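Fletthorpe rental units - walk-through checklist, laundry and utility
Revised in March. Keep a copy in the unit binder.

Unit: 7
Checked by: Yusof

Smoke alarm, hall - OK. Tested twice, loud enough with the bedroom door shut.
Smoke alarm, utility - FAIL. Chirping. New battery fitted, still chirping. Replace the whole alarm.
CO alarm - OK. Date on the back is fine.
Extinguisher - OK. Needle in the green. Bracket loose on one side, tighten it next visit.
Fire door closer - NEEDS WORK. Slams the last few inches. Adjust.

Comment: tenants tell us the alarm has been chirping since January. Please put that sort of thing on the Wanderum request form, not a note under the door. We didn't see the note until now.

Water shutoff - OK, stiff. Turned it off and back on, no drip.
Supply hoses - OK. No bulges, no rust at the ends. Hand tight plus a bit.
Drain hose - OK. Clipped.
Floor under hoses - dry paper towel test, passed.
Outlet - OK. Ground fault button trips and resets.
Extension cords - none allowed in utility. One found, unplugged and left on the kitchen counter.

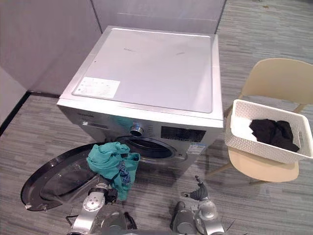
Lint and dust - vent grille was half blocked. Vacuumed. Should be done every month, the sheet on the door says so but no one has initialed it.
Exhaust fan - runs, noisy. Holds a tissue so it's pulling air.
Water heater - OK. Relief valve pipe points down and is clear. Nothing stored within reach of the burner, keep it like that.
Cleaning products - move up. Bleach was on the floor next to the ammonia cleaner. Seperate shelves please, both above kid height.
Zundent drain cleaner - cap cracked, took it away.

Lighting - 1 bulb out, changed.
Floor - tile lifting by the door, trip hazard. Taped for now. Tape is not a repair.
Meter reading - 334.

To do before next check:
New smoke alarm, utility. Urgent.
Door closer.
Tile by door.
Extinguisher bracket.
Fan - get a price, if its over the limit ask the office first.

Result: PASS WITH ITEMS. Recheck in 13 days, alarm sooner. Started 9:40, out by 10:25.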